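Carnamo Owners Board > Driver Assistance > Lane centering drops out on long curves after September update

kettleback
Posted February 18, 2026

Fenmont hatchback, highway assist package, 2,497 miles on it. Before the September software the car held the lane through the long left-hander on my commute with no complaint. Now it gives the wheel icon in gray halfway through and hands control back. Cruise stays on, steering does not. It has done this on 3 separate drives. Speed set to 50 each time, dry road, fresh paint on both lines. Windshield is original glass.

Anyone else, and is there a recalibration I can ask for?

dualrate
Same car, same software, no dropout. Check your tire pressures and whether the alignment has been touched. The system compares steering angle to yaw rate, and if the wheel sits off center on a straight road it will run out of allowed correction early in a curve.

kettleback
Pressures are at the door sticker. Alignment has not been touched. Wheel is centered as far as I can tell by eye.

Orrin_lot9
By eye is not good enough. Read the steering angle sensor with a scan tool on a flat surface, wheels straight. Mine was off by a degree and a half and I could not see it either.

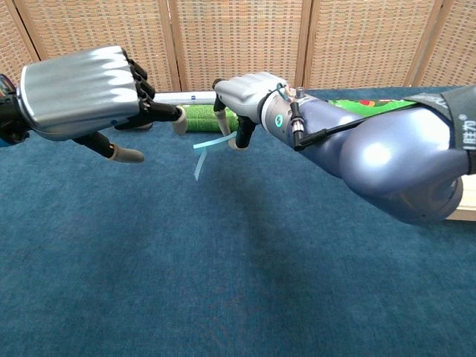 Robotic hand and arm over a blue-teal carpet.

Orrin_lot9
The reset is in the chassis menu, not the camera menu. Dealers often do the camera and skip the angle sensor.

pushrod_b
I don't agree that this is a sensor problem. The September release notes list "revised hands-on detection." My read is that they tightened the torque threshold. If you rest a hand at the bottom of the wheel, the car sees almost no torque and assumes you let go. In a curve it gives up sooner than on a straight.

dualrate
Hands-on detection gives a chime and a red icon first. He said gray. Gray means the function is unavailable, different branch entirely. Page 100 of the assist supplement has the table.

pushrod_b
On mine the chime is turned down and I would not swear to the color in sunlight. Has OP tried it with a firm grip at nine and three?

kettleback
Tried it this morning. Firm grip, same curve, gray icon again, no chime. So that leans toward dualrate.

Troltell shop got me in at lunch for a scan. Steering angle at rest reads 1.8 degrees left. No stored codes.

Orrin_lot9
There you go. Zero it and drive the same stretch before you pay for a camera calibration.

pushrod_b
1.8 could also be a toe issue – zeroing the sensor would only hide it. Get the alignment measured first.

kettleback
Booked for alignment at the Tapia branch, sensor reset after. Will post the printout.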